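Worn jaws to be changed on Binura's training cell

The robot cell at the Binura repair workshop in Durkasville will be out of use for part of this week while its gripper jaws are changed and the wrist camera is set up again. The work began on 29 July 2026 and is being done on site.

The cell is a single arm at a white-topped table. It learns to pick up, move and put back hand tools, and is driven for most of the day by an operator, with the recordings used later for training. It has been running since January on the jaws it was delivered with.

Usman Kiani, who looks after the cell, said the jaws had lasted longer than he thought they would. They are black, and the finish has rubbed through to pale grey along the edges. Wear of that kind does no harm by itself. The trouble is with the gripping faces, which have become smooth enough for a thin steel shaft to turn between them when the arm lifts it.

"A box or a roll of tape it will pick up all day," he said. "With a screwdriver you can lift it by the handle, but if you go for the shaft it rolls. The operators had started to work round that without telling me, and I only found out when I looked at the logs."

The logs showed 12 dropped tools in one run of 100 lifts. In the first weeks of the year a run of the same length would usually pass without a drop. Kiani first put the change down to the closing force and raised it a little, but the drops carried on and the motor ran warmer, so he set it back.

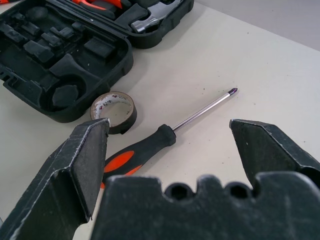 The new jaws come from Benavides, a small machining firm on the other side of Durkasville, and have the same outline as the old ones. The gripping faces are different. Each has a shallow groove cut along it to hold a round shaft, and a thin rubber pad that can be peeled off and replaced when it wears. A pair of pads takes a few minutes to change. The firm has supplied two sets of jaws and a bag of spare pads.

Fitting them is not a long job. The arm is brought down to a resting position, the power is locked off and the jaws are unbolted one at a time, so that the carriage behind them stays in line. Kiani cleans out the carriage with a dry brush before anything new goes on. He does not use an air line for this, as it drives dust further into the slides. The screws go back in with a drop of thread lock and are checked again after 20 open and close cycles.

Most of the time goes on the camera. It sits at the wrist and looks out past the jaws, so both of them are always in its view, and the software uses their position as a check that nothing has shifted. When the jaws are changed that check has to be taught again. The gripper is opened fully, closed fully and stopped at several points between, and the readings are compared with the old ones. If they differ by more than the permitted amount, the bracket has to be loosened and the whole thing started over.

"Last time I had the bracket off, it took me three goes," Kiani said. "You tighten the second screw and it pulls the camera over a hair. So now I do them up a quarter turn each."

The table is also due some attention. Small specks of grit collect on the top during the day and are picked up by anything soft, which matters more now that the jaws have rubber pads. From this week the top will be wiped down at the start of each shift as well as at the end. Tool cases will be brushed out too, because dust from the moulded trays ends up on the table and on the gripper.

The workshop had looked at buying a complete new gripper. Waten, which supplied the arm, offered to exchange the unit, but that would have meant sending the old one away first and leaving the cell idle until the other arrived. The motor and slides were inspected and found sound, and the workshop decided to change only the jaws. The bill from Benavides came to £800, with the spare set included.

The old jaws are being kept. Kiani intends to have their faces recut with the same groove so they can be used for rougher work, such as moving castings, where marks on the jaws are of no concern.

Once the camera check has been passed, the cell will repeat the run of 100 lifts with the same tools as before, using both handles and shafts. Operators will be back on it after that. They have been asked to write down any slip, even a small one, on the sheet by the cell door - including those where the tool did not fall.

The inspection interval is being shortened as well. The jaws were looked at every three months under the old plan, and this will now be done monthly, with the pads changed at the same visit if they show any shine.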